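13 Jan 2025
By the Tistero handbook desk

7. Setting up your holiday let's heating controller

The Estard controller on the hall wall replaces the old dial, which had numbers on it that corresponded to nothing. Set it up before your first guests arrive. Doing it by phone with a stranger in a cold bungalow is possible, but we don't recommend it.

Before you start, find the installer code on the card inside the boiler cupboard. If the card has gone, try 1104, the code it leaves the factory with.

1. Switch the boiler on at the wall and wait for the controller to wake. It shows a small flame, then the word READY, then for reasons best known to Estard the word READY again.

2. Hold MENU for six seconds. Let go when it beeps. If you keep holding, it switches to Danish, and you will need to hold it for another six seconds while regretting things.

3. Enter the installer code and press OK.

4. Choose PROPERTY TYPE, then LET. The OWNER setting lets anyone turn the heating up to 30 and leave the windows open. Somebody will.

5. Set the upper limit. Most of our owners settle on 21. Guests from the south of the county may write to you about this.

6. Set the frost guard to 7 degrees and leave it on from October until the daffodils are well and truly over.

Note: the frost guard works only while the boiler has power. A guest who helpfully turns everything off at the wall on the way out has turned this off too. Put a label on the switch – a large one.

7.1 Pairing the room sensor
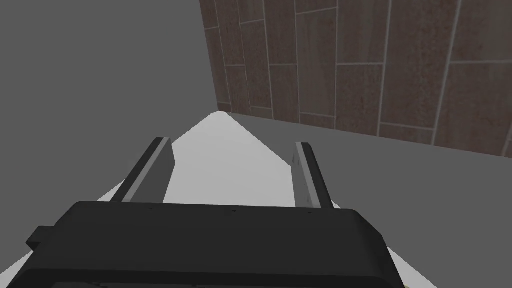
The sensor should sit in the room where people spend their evenings, at chest height, away from radiators, lamps and the top of the fridge. Pull out the battery tab, press the button on the back twice, and wait for a green light. A red light means it is too far from the controller. Two red lights mean the same thing, with feeling.

Caution: don't paint over the sensor. It does match the wall beautifully afterwards, and it reads the temperature of the paint.

If you have an older Tesik sensor, it will pair but won't report its battery level. Change the batteries every October and write the date inside the cover.

7.2 Guest card

Print the guest card from the Ahmadpour booking pack and leave it by the kettle, where it has some chance of being read. It covers how to nudge the heating up, how to get hot water outside the usual hours, and which button to leave alone (MENU). Keep your own copy of the installer code somewhere other than the bungalow.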